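Red dye, hard water and the case for sorting by waistband

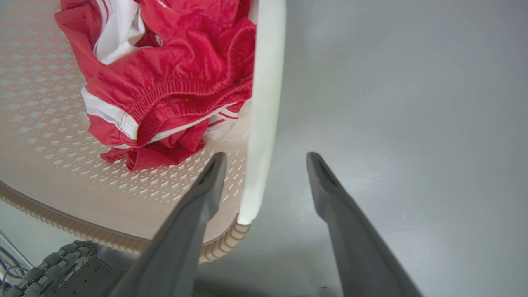

Most advice on sorting laundry starts with colour, and for the first few years in the Duldale house I followed it: whites, darks, everything else. The system failed on sports gear. A single pair of shorts or track pants can carry a saturated red body, a white side panel and a gathered elastic waistband, and each of those wants different treatment. The red in the white basket with the diamond-pattern floor is the worst of the lot, because the white is sewn straight onto the colour and there is no way of keeping the two apart in the drum. I now give this kind of garment its own basket and its own cycle, and the rest of this post sets out the settings.

First, water. Duldale's supply is hard. The strip I dipped in September read 200 mg/L as calcium carbonate, and the kitchen tap gave the same result as the laundry tap. At that level ordinary powder loses a fair share of its work to the minerals, and what is left over ends up as a grey film on anything pale. I moved to a liquid and raised the dose by a third. The film stopped building up on the towels after two washes.

Temperature is 30 degrees for anything red with white in it. I tried cold for a month. Cold is kinder to the dye, but it did a poor job on sunscreen, which sets into polyester and goes yellow near the leg openings. At 30 the sunscreen comes out if it is pre-treated with a dab of dish soap and left for twenty minutes. At 40 I had pink piping on a pair that used to have white piping, and I have not been back to 40.

Spin speed matters more than I expected. Our machine is an old Zenia front loader and its choices are 600, 800, 1,000 and 1,200. Elastic that is gathered and stitched through in several rows holds a lot of water in the puckers, so the temptation is to spin hard. I use 800. The waistband takes longer on the line, but the stitching lasts. Two pairs spun at 1,200 over one winter both popped threads at the back seam.

Load size: half a drum. Polyester is light and fills the space without weighing much, so a full drum of it does not tumble, it just rotates as a lump. Clothes also go in inside out, with drawcords tied.

Drying is on the line under the back verandah, out of direct sun, pegged at the waistband. Red fades faster than navy or black in our conditions. Brahim Abdel Rahman, who coached the under-tens with me, dried his on a rack over the bath and his kit kept its colour a full season longer than mine did - that was enough to make me move the line.

On baskets. I have gone through wicker (snags knit fabric), a canvas bag on a frame (grows mildew at the base) and a collapsible silicone one that collapsed when it wasn't supposed to. Rigid plastic with holes in the floor is the best I have used. Air gets in underneath if it sits on a couple of battens, and it can be hosed out. The drawback is that small things work their way into the perforations, mainly the plastic tips off drawcords.

A few remarks on colour catcher sheets, as Ngọc Nghiêm asked in the comments last time. I ran them in every red load for a while. The sheets came out pink for the first three washes of a new garment and more or less clean after that. I now use one for each of those first three washes and none afterwards. A box lasts us most of the year.

Next on the list is the inlet filter, which I suspect is half blocked with scale. The fill time has crept up to just over six minutes.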